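# Carnosora (hand-held gripper)

**Carnosora** is a hand-held, two-fingered gripper built in private homes and shared workshops. It is held by an operator and moved through ordinary household tasks while a camera on the tool records what the fingers do. The design was drawn up by Gisela Grube at the Plunenley shared workshop and is passed on as a set of drawings, a parts list and a building guide. No finished units are sold.

## Background

The Plunenley workshop occupies a former print works put up in 1913. Its members had built several small robot arms before work on the gripper began, and the earliest Carnosora fingers were taken from one of these, an arm known as Flakimano. The arm was slow to set up and needed a bench of its own. Grube proposed that the fingers be removed from it and fitted to a body that could be carried from room to room, so that a person's own movements could be recorded in place of programmed ones.

The first version used a single sliding jaw. It was abandoned after a short period of use, as dust and thread collected in the slide. The second version replaced the slide with pivoting linkages, and this arrangement has been kept in all later versions.

## Construction

The body is ribbed along its length for stiffness. Two round housings are set on either side of it, and from each rises a linkage arm with triangular cutouts, which reduce weight at the end furthest from the hand. The arms turn on screws that can be tightened from the front without taking the tool apart. Each finger has a pad on its inner face. The guide permits any soft rubber for this purpose, and builders commonly use whatever offcuts are to hand, with the result that the pads of one tool may differ in colour.

A complete set of parts consists of 287 pieces, most of them small fixings. The workshop advises that the linkages be assembled first and moved by hand through their full travel before they are joined to the body. Stiffness at this stage is usually caused by over-tightened screws. It should be corrected at once, as the joints are hard to reach later.

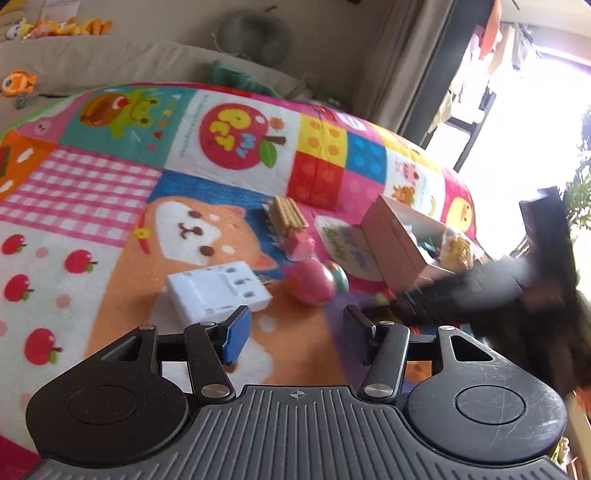
Trials at home are carried out on the floor or at a low table, with objects already found in the household. Toys, boxes, paper cards and small electrical goods are all considered suitable. The guide recommends a mixture of hard and soft items, and asks that patterned surfaces be used as well as plain ones, so that recordings are not limited to tidy conditions. Other people may remain in the room and handle objects during a session.

## Recordings

Recordings made with Carnosora grippers are held in a shared archive called Kettunen. On 22 Apr 2024 the archive contained 2947 recordings. Each entry is filed with the version number of the gripper, the type of room and a short written note by the operator. Entries without a note are held back until one is supplied.

## Versions

There are 3 published versions:

- **Version 1**: single sliding jaw; withdrawn.
- **Version 2**: pivoting linkages with solid arms.
- **Version 3**: pivoting linkages with cut-out arms and replaceable pads.

Parts for versions 2 and 3 may be exchanged, with the exception of the round housings, which were made deeper in version 3.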